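6.3 Running the pick demonstration for visitors

Applies to the Orkavier cell on open days. Allow 571 seconds per group.

1. Seat visitors behind the floor line before enabling the arm.
2. Set the speed limit to 169 mm/s in the Nestero panel.
3. Load the program OPEN_DAY and press Hold.

CAUTION: Keep hands off the tiled surface while the arm is enabled – Hold does not remove power.

4. Jog down with the fingers open until the yellow block is between the two grip pads. Check the position in the wrist view.
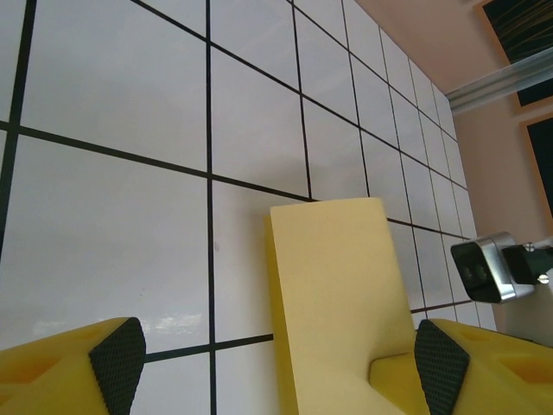 5. Press Resume. Let the program finish before taking questions.

NOTE: If the arm faults, press Stop and call Nelli Mustonen. Do not restart with visitors present.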